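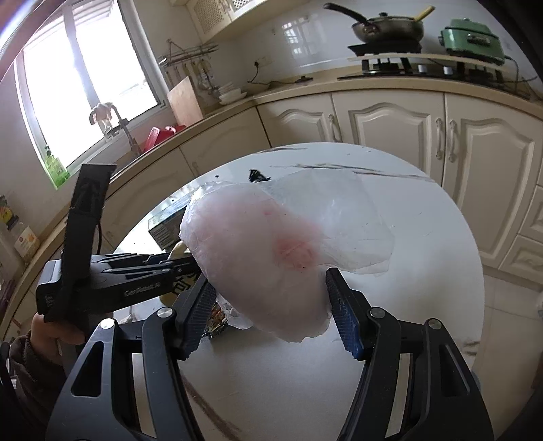

Kitchen robots FAQ
Last updated 19/12/2020

Can a robot cook my dinner yet?
No. Bits of it, in a lab, on a good day. A whole dinner from fridge to plate, no.

What's the hard part?
Picking things up. Still. A tin is easy, a mug is mostly fine. Raw meat in a plastic bag is horrid: the bag crumples, the meat slides about inside, and the loose plastic hides where the edges are. Grip pads with some texture on them help. Squeeze too hard and you've got juice on the worktop.

Frozen or thawed, does it matter?
Yes, a lot. Frozen is a brick. Half thawed is the worst, stiff one end and floppy the other.

What about washing up?
Loading plates, getting there. Pans with stuck-on egg, no.

Didn't Gumance say theirs would be in shops by November?
They did. It isn't. We've asked, no reply so far.

Is the Cindolero arm any good?
Tried it for a week. 458 pick-ups logged, mostly packets and boxes. Good on boxes. Gave up on anything see-through, seperate write-up to come.

How much would one cost me?
Ofori quote 3,000 for the arm on its own, no gripper, no fitting. Add 500 for a basic two-jaw gripper. Then you need somewhere to bolt it, and most kitchens havent got the room.

Why do hand-held grippers come up so much?
A person does the chore with the same sort of jaws a robot would have, so the machine has something to learn from. Cheaper than running an arm all day. Works in a normal kitchen too.

Is it safe round food?
Ask how the pads come off for cleaning. If they don't come off, no.

And on the shop floor?
Further along. Same box, same shelf, same light. Cidach have 5 units packing cartons. Mixed bags of soft stuff still go to people.

So when?
Don't know. Wouldn't hold off buying a dishwasher.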